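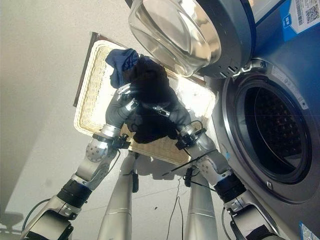 # Front loader smells like a swamp after every wash, what am I missing?

Posted by **flisia_mom** on 10/04/2021

Okay so I've had my front loader for 3 years and since February there's been this musty smell that gets into the towels. Shirts come out fine, mostly. Towels and gym stuff, no. I dry them, fold them, they seem okay, and then somebody takes a shower and the bathroom smells like a wet dog.

So far I've tried vinegar in the drum (two cups, hot cycle), a box of baking soda, and leaving the door open overnight. The vinegar helped for maybe a week. I use the Leltov liquid, the lavender one, and I fill the cap to the top line, plus softener. We wash nearly everything on cold because our electric bill last month was 519 and I about fell over.

Do I need a repair guy or is there something I can do myself? I'm fine with a screwdriver but I don't want to take the whole thing apart.

---

**Doğukan Tuncer**

You don't need a repair guy yet! I had the same thing going on in my old apartment and it was mostly too much soap. Filling the cap to the top line is a lot, even for a big load. I use two tablespoons now and my clothes are just as clean. The extra doesn't rinse out in cold water, it sticks to the outside of the drum where you can't reach it, and then stuff grows on it. Softener is worse – I'd quit it completely on towels, they'll soak up water better too.

What I'd do this weekend:

- Pull the folds of the rubber gasket back with your fingers and wipe all the way around, especially the bottom. Old rag, warm water, a little dish soap. Expect hair and at least one sock.
- Take the detergent drawer right out (there's usually a tab you press down) and scrub it in the sink. Look up inside the slot too, mine was black in there.
- Open the drain filter if yours has one you can get to, often behind a small flap down low. Put a baking pan and towels under it first. I didn't, and I mopped for an hour.
- Run it empty on the hottest setting with a washer cleaner, then run it again with nothing.

After that, one hot load a week, and make it the towels. I know, the bill. One hot load isn't what's getting you to 519 though, I'd look at the dryer or the water heater.

Oh, and please don't ever mix the vinegar with bleach. Pick one.

---

**nundolmont_pete**

get a top loader. never had this problem

---

**Aydoğan_K**

Agree with the soap thing. If you clean all that and it still stinks, check how far the drain hose is pushed into the standpipe. Mine was shoved way down and sewer smell was coming back up. Pulled it out several inches, clipped it to the wall, smell gone in two days. Check the manual for how deep yours should go.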